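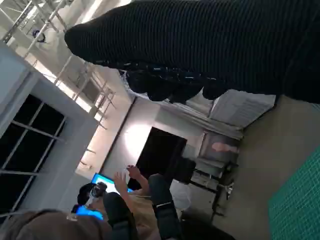
开放日归来:家庭工作间整理与操作提示

Lunby社区生活技术中心于六月举办机械臂操作开放日,由Drudach工作室承担现场演示。本页根据演示内容及参观者的提问整理而成,供家中设有缝纫台、维修台或小型工作间的居民参考。家用条件与演示场地不同,涉及电动设备时,应以设备说明书为准。

一、台面与垫板

开始工作前,先将台面清空,再铺切割垫。垫板应完全落在台面以内,四角不得悬空。垫板上的网格线可用于对齐布料的直边,也可用于固定工具的摆放位置。演示人员在每一轮操作前都会把物件放回同一格,家中做重复性手工时可以照此办理,例如钉扣、裁布条、装配小件。

切割垫应平放存放,不宜卷起或倚靠在暖气旁。表面有胶渍时,用温水加少量中性清洁剂擦拭,不要使用丙酮。

二、针织与罗纹面料

柔软面料是机械臂较难处理的对象,参观者对此提问最多。面料抓起后会下垂、起褶,边缘的位置随之改变,人手可以随时调整,机械夹爪则需要反复判断。工作室的Bhavana Mudaliar在讲解中建议,无论由人还是由机器折叠,都应先把面料完全摊开,再确定抓取点。

在家折叠罗纹针织衫时,可按下列顺序进行:
衣物正面朝下摊平,用手掌由中间向两侧抚平,不要拉扯下摆。
两侧衣身向内折,袖子顺着衣身方向放直。
由下摆向领口对折,厚款折一次,薄款可折两次。
放入抽屉时竖立排列,每格以7件为限。

罗纹面料不宜长时间悬挂。洗后应平铺晾干,铺前用毛巾吸去多余水分。较重的针织外衣移动时须用双手托住,单手提起肩部容易使领口变形。

三、手套的选择

黑色或深色针织手套适合搬运、整理和一般装配,不适合接触旋转部件。使用台钻、打磨机等设备时应脱去手套,并收紧袖口。手套大小以指尖不留空余为宜,过大的手套会影响捏取螺钉等小件。

手套应按用途分开存放。处理过油污的手套不得再用于面料,建议在腕口缝一小段色线以便区分。

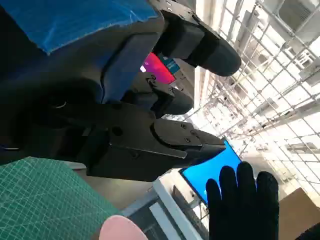

四、螺钉与小型夹具

夹具、支架和台灯臂上的螺钉会因反复受力而松动。建议每使用5次检查一遍,发现松动时用合适的螺丝刀拧紧,不要用力过度。多颗螺钉固定同一块压板的,应先逐颗带上,再交替拧紧。拆下的螺钉放入带盖小盒,盒上注明所属部件。若螺孔内有碎屑,先用软毛刷清除,切勿用金属针掏挖。

夹持面需要保持清洁。家用台钳夹持塑料件或带漆面的物件时,可在钳口垫一层薄橡胶或旧皮革,垫层磨穿后及时更换。

五、屏幕与手持设备

在工作台上使用平板或手机查看图样时,应将设备放在支架上,并与切割区域保持距离。需要手持时,从背面和下缘托住,避免按压屏幕中央。清洁屏幕前先关闭电源,用干燥的超细纤维布轻擦。清洁液喷在布上,不要直接喷在屏幕上。

屏幕亮度应与室内光线相适应。白天靠窗工作时,可调整座位方向以减少反光。连续注视屏幕后,宜抬头看远处片刻再继续。

六、线缆与通道

电源线沿墙或桌腿固定,不得横穿人行通道。工作台前应留出足够的站立空间,宽度不少于600毫米。纸箱拆开后及时压平,不要堆在插座前。带轮的椅子在不用时推回桌下。

使用塑料罩或布罩遮盖设备的,应确认设备已经停机并冷却,罩布不得堵住通风口。

七、参观时的注意事项

后续参观仍安排在星期五下午,每场名额62人,须提前登记。参观者应遵守下列规定:
长发须束起,围巾、挂绳及宽松外衣请存放于入口衣帽架。
机械臂通电期间,未经工作人员许可不得伸手进入其活动范围。
佩戴头戴设备的操作人员视野受限,请勿从侧后方靠近或与其交谈。
儿童须由成年人全程陪同。
拍照请关闭闪光灯。

现场备有面料样片供试折,用后请放回原处。面料样片由Ní Mhurchú缝纫用品店提供,工具收纳盒由Dilon提供,两者均不在现场出售。

对本页内容有补充或更正意见的,可在中心服务台填写意见表,或于参观当日交给现场工作人员。

Lunby社区生活技术中心 居家服务组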